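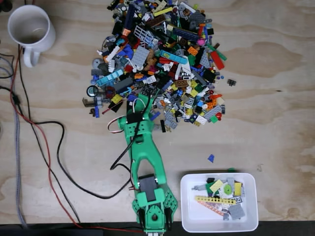 Sorting bench update: 2,966 pick examples and counting

The brick sorting set at Estirstead now holds 2,966 recorded picks. Each one is a single move: the green arm reaches into the pile, closes on a piece and carries it to the white bin. Snædís Lauritsen and Jairo Marulanda have been driving the arm by hand in short shifts, and every move they make is saved with the overhead video and the joint positions.

We began in September with bricks spaced out on the bare table. Those gave us 1,490 picks, and the first model trained on them did fine until pieces touched each other. In October we switched to heaps, with plates, beams and small connectors all mixed together. Progress is slower. Thin beams slide under other parts, and flat tiles are hard to get a jaw beneath.

More than 400 recordings have been marked as failed and kept in a separate folder. Please don't delete them. Hrefna Damgaard wants them for the grasp checker she is writing, and a dropped piece is as useful to her as a clean pick.

A few requests for anyone taking a shift:

Stir the pile before each new batch.
Stop recording before you reach in with your hand.
If you bump the camera, write it in the log and start a new batch.
Empty the bin when pieces start to stack up.

Shifts through October are on the sheet by the door, and the afternoon ones are mostly open. New drivers should see Jairo first for a practice run. Rosalind Bellamy will post the next training results on the Moveck page.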